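Home | Ask | Topics | Members | Log in

Is the Jurkico open day worth the trip?

Brayden Doucette
Went to the Gimton one in December and watched an arm do very little for 30 minutes. My sister wants to go to this one. Is it real work or a sales show?

Maricruz Solís
Bit of both. I stood by the sorting table for two runs and asked whether anyone was steering it. Got a vague answer. The mix of stuff was fair, I'll give them that - grapes, a fork, a sponge, a chilli.

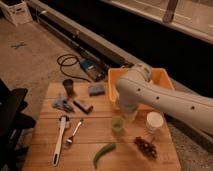 What to ask on the day

How many tries per item, and who picks the items. They told us 124 good picks, but not out of how many. I'd want that in writing before believing it.

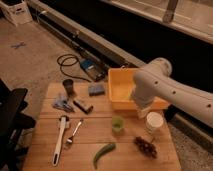 Arm over the orange bin, Jurkico open day

adjei_fan6
its free and the parking is ok. go early, the Novon talk was full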